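Kevau (software)

14 comments
Share 37

Kevau is a grasp planning and control package for two-finger robot grippers. It was started by Hiwot Ayele as an internal tool at Wokano and later released under an open license. Its makers call it "general purpose," a label that outside users have disputed.

Design

The package has two parts. A perception module takes pictures from a wrist camera and proposes places to grip. A planner, called Yurt, scores each proposal and sends the arm a path. Yurt checks paths against a fixed map of the work cell, so anything set down after the map was made is invisible to it unless the camera happens to catch it. The manual mentions this only in an appendix.

Reported performance

The project page claims success on 80 percent of 500 test grasps. The list of test objects was never published, and it is unclear whether repeat tries on the same object were counted separately. A group at Petdale ran 111 grasps with the default settings and reported a much lower rate, with most failures on clear or shiny items. Ayele replied that the camera had been poorly calibrated. The Petdale group disagreed, and neither side has released its logs.

Criticism

Reviewers have noted that the perception module returns a confidence score even when there is nothing between the fingers. Glare and strong wood grain are often named as sources of false proposals. A patch released in March raised the cutoff score, which hides weak proposals but does little about their cause. The issue tracker held 2,390 entries as of 26 Jul 2020, many of them duplicates.

Wrist camera view, gripper open over a wooden tabletop, with a pitcher of dark liquid on the far side:

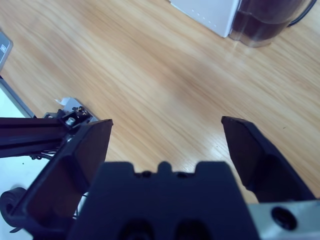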